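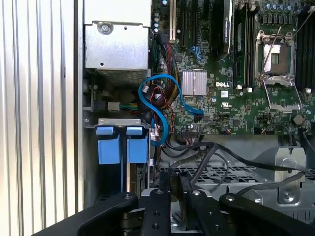
The open day at Trarnlow's refurbishing site in Lornton ran from ten in the morning until four, and by the time Margus Mockus sat down to talk he had given the same demonstration 6 times and lost most of his voice. He drank a mug of tea standing up, then pulled a chair over.

Mockus runs the bench at the end of the main hall where a robot arm is being taught to work inside used desktop workstations. The machines come in from offices and colleges. They are checked, cleaned, stripped of anything faulty and either sold again or broken up for parts. People have always done that work at Trarnlow, and they still do nearly all of it.

"The question I got most today was whether it can take a whole computer apart," he said. "It can't. It can do a few jobs inside one. I said that at the start of each demonstration and somebody still asked at the end."

The jobs he showed visitors were small. The arm reached into an open case, found a drive carrier by its latch, gripped it and drew it out. Later it was asked to lift a data cable clear of a connector. On one of the afternoon runs it closed its fingers on the wrong side of the cable and Mockus stopped it with the button on the desk.

"I'd have been more worried if it had all gone perfectly," he said. "People would have gone home with the wrong idea. Cables are hard. A latch is always the same shape and it's bolted into a frame, so you know where it'll be. A cable is wherever the last person left it."

He prefers workstations to ordinary office computers for this kind of work. There is more room in the case, and the makers tend to use coloured plastic for the parts they expect an engineer to handle. Blue latches, he said, are a gift to a camera. A black cable lying over a black plug is the opposite.

Mockus grew up in Brellbridge and came to Trarnlow as a repair technician. He had no background in robotics. When the firm bought the arm from Khosravi, the supplier sent a trainer for 2 days, and after that he was left with a manual and a telephone number.

"I rang it a lot," he said. "They were very patient. The first month I mostly learned how to not break it. I bent a bracket and I cracked one board, which I'd picked because it was dead already."

The practice cases are all machines that failed their tests and will not be sold. Mockus keeps a log of every attempt at a grip, with a note of what the arm was reaching for and how it ended. The log stood at 2486 entries on the morning of the open day. He reads back through the failures at the end of each week, and said that a good share of them came down to light bouncing off bare metal.

"You get the side of a case, or a heatsink, something shiny, and you move a lamp a hand's width and it's fine again. So I've spent a lot of time moving lamps. That's the glamorous side."

Among the visitors were several people who do the same work by hand at other firms. One of them stayed for two demonstrations and asked what the arm would do about a stripped screw. Mockus told her it would do nothing, and that he would come over with a screwdriver and swear at it. She seemed satisfied with that.

Asked about jobs, he did not hurry. There are 49 people at the Lornton site, he said, and none of them has been moved because of the arm. He would not make promises about later years, as those decisions are not his.

"What I'd like it to do is the drives," he said. "Every machine that comes in, the drives have to come out and be wiped. It's the same movement all day and it gets you in the wrist. Mine's bad from it. If the arm did the drives and we did the rest, I think most people on the floor would be pleased."

He puts the time for a carrier at around half a minute when the arm does it, slower than any of his colleagues. He has not tried to speed it up. He wants it to manage a full shift of them first without him standing beside it, and he hopes to try that in December, when fewer machines come in.

Processors and memory are further off. The sockets have fine pins and the catches need a light touch, and he is not ready to let the gripper near either in a board that anyone wants to keep.

By half past four the hall was being swept and someone had come to ask for the chair back. Mockus switched off the controller, put a cover over the bench and went to see if there were any sandwiches left.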